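Ornach Handheld Gripper: Household Sorting Set

5 min read

Ornach is a two-finger gripper held in the hand, with a camera on it, built at home from printed parts and ordinary hardware. This card covers the build as it stands and the recordings made with it so far. The parts files are in `hardware/`, the recordings are in `episodes/`.

Last updated August 9, 2021.

## Status

The hardware is usable. The recording script drops out if the laptop goes to sleep, so turn sleep off before you start. The second unit is built from the same files as the first and the two sets of recordings are mixed in this release.

## What is in the set

- 1,826 episodes, each one a single pick, move or place
- 2 units, listed in the metadata as `seol_a` and `seol_b`
- 11 task labels, see `labels.csv`
- video plus finger opening, no force data

Most episodes run under 40 seconds. Longer ones were kept if the task was finished in them. Failed picks are kept too and have `success` set to 0.

## Build notes

Print the jaws and linkage arms solid. The first set was printed with light infill and one arm cracked at the pivot hole. Do not tighten the pivot screws all the way. The finger should fall open under its own weight when the trigger is released.

The pads are meant to be swapped. Clean the finger face with alcohol before gluing on a new one and leave it overnight. We had trouble with pads peeling at the tip, mostly on the outside corner, and rounding that corner with a file fixed it.

Run the trigger cable along the back of the handle. If it goes through the side slot it rubs, and the reading drifts.

## Calibration

Run `herarine_cal.py` once per unit and again after any pad change. It asks for fully open, then fully closed, three times. Write the two numbers into `unit.yaml`. If closed reads higher than open, the encoder plug is in backward.

## How the episodes were recorded

Everything was recorded in a living room on a table with a cloth over it. The objects are household things, small packets, boxes and knitted items among them. Daylight comes in from one side and changes through the session, and we did not correct for it. The background was left as it was, furniture and all.
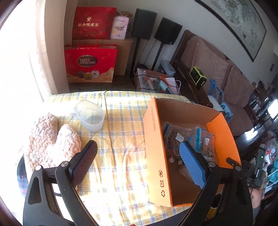
Thin plastic bags are the hardest label in the set. They slide on a smooth pad and fold under on a rough one, so the success rate on them should not be compared with the rate on boxes. Approach from above and close slowly. The script saves the closing speed in `v_close` if you want to filter on it.

## Known problems

- Finger opening lags the video by a frame or two on `seol_b`.
- Bright sun on the cloth washes out some clips.
- Labels for "bag" and "packet" were merged in November and a few old ones may be left over.

## Credits

Jaw and linkage design by Florêncio Veloso. Recording script and labels by Da-eun Koo. The trigger is adapted from the older Domon handle, which is no longer maintained.

Contact: open an issue in this repository | © 2021 Ornach project | Back to top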